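From: Divina Enriquez
To: Tustarero swap list
Date: Aug 12, 2019
Subject: Re: the odds-and-ends bin

Jhun Dizon wrote:
> Hi all, Hortensia and I want to get the loose kitchen
> stuff sorted before the August swap. Last time the forks
> were in with the toys and people gave up digging. Can
> somebody tell me what's still in the gray bin and whether
> we want to keep using it? I've got 259 paper tags left
> over if they help.
> Jhun

Hi Jhun, and everybody else,

Yes please to the tags! I was going to cut up cereal boxes again and my scissors are awful.

The bin is still a mix. There's a metal table knife lying right out on the floor of it, plus a green fork and the toy duck, and I really think the duck should go in with the kids' things before somebody's little one reaches in after it (mine would, in a heartbeat). The bin itself is pretty scuffed and there are scratches up on the tall back wall, but it's big and I'd hang on to it.

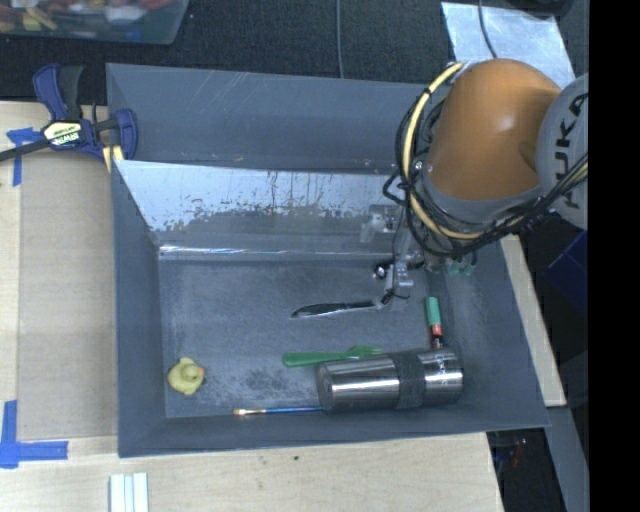
What I'd like to do

1. Knives get their own box, with a lid. Florante says he has a shoebox, but I'd like something sturdier if anyone has one going spare.

2. Forks and spoons can share. I don't care if the colors match, and I doubt the folks setting up a first apartment do either.

3. Toys go to Hortensia's table, duck included.

4. The gray bin becomes the "big stuff" bin, so pans, colanders, that kind of thing. Renato, do you still have the two pot lids from last time, or did they go home with somebody?

I can come by early and do the knives myself. Jhun, would you leave the tags by the door with a marker? The fat kind, the thin ones skip on that paper.

Divina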